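Extra Innings: About That "Best Fielder We Ever Had"

The Mondthorpe Town Ball Club has put up a new page on its old shortstop, the one everybody calls Flotine after the paint works he played for before the club signed him. You may have seen the link going around. It says he was "the finest glove the valley league ever produced," and it backs that up with a fielding record of 423 games, a quote from an opposing manager, and a story about a barehanded play in the rain at Stanamley. I like a good story as much as the next reader of this newsletter. I went looking for where these came from anyway.

Start with the games. The valley league played a short season, and the scorebooks at the Mondthorpe library cover only part of the years he was active. I could find no book, clipping or program that gives 423. The number shows up first in an anniversary booklet with no source, then in a souvenir program that copied the booklet, and now on the web page, which cites the program. That's one claim wearing three hats. It may be right. Barnstorming games and exhibitions could easily push a total that high, but then somebody should say that those games are in it.

The quote is worse. "You could hit it to Bouvier and he'd still get there" is supposed to have come from the Stanamley manager, Bouvier being the next town up the river. It's a great line. It is also printed in an older Bouvier booklet about a center fielder on their own team, with the name of a different town in it. My guess is that it was a stock joke that got told about anyone who could run, and every club along the river has kept a copy.

Then the rain play. The page says there were 800 people in the stands. The Stanamley paper did cover that game, and its write-up is six paragraphs long. It gives the score, complains about the mud, and names the pitcher twice. It has him down for 2 errors. There is no barehanded play in it. A reporter can miss things, especially with water running down his neck, but you'd think the play that supposedly ended the game would get a sentence.

None of this means he couldn't field. The scorebooks we do have show a shortstop who handled a lot of chances and was moved to third only when his arm started to go, and managers don't leave a poor glove at short for that long. What bothers me is the ranking.
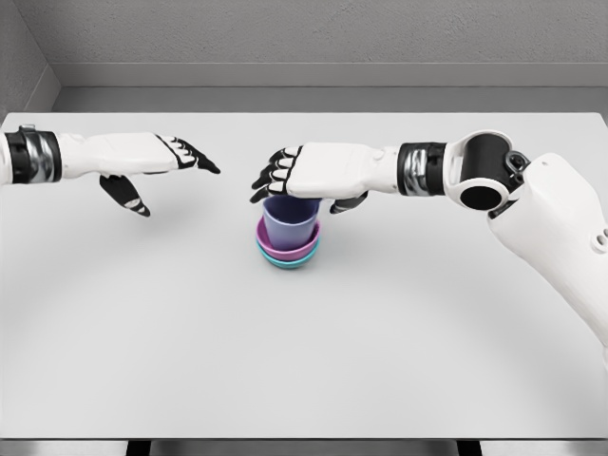
"Finest ever" needs somebody to be finer than, and the page doesn't name one other infielder. Stanamley had a second baseman who turned double plays on a field with a ditch behind the bag. Bouvier had two brothers on the left side for years. Has anyone put their numbers next to his? I haven't seen it, and I'm not convinced it can be done, given that each town's scorer had his own idea of what an error was. The Bouvier man seems to have handed them out like parking tickets.

The club says it plans to add a plaque at the ballpark in May with the same wording. I'd hold off on the 423 and drop the quote. If you have old scorecards, programs or letters from those seasons in a drawer, send us copies before then, even the ones where he goes hitless. The newsletter will print whatever turns up, including anything that proves me wrong about the rain play.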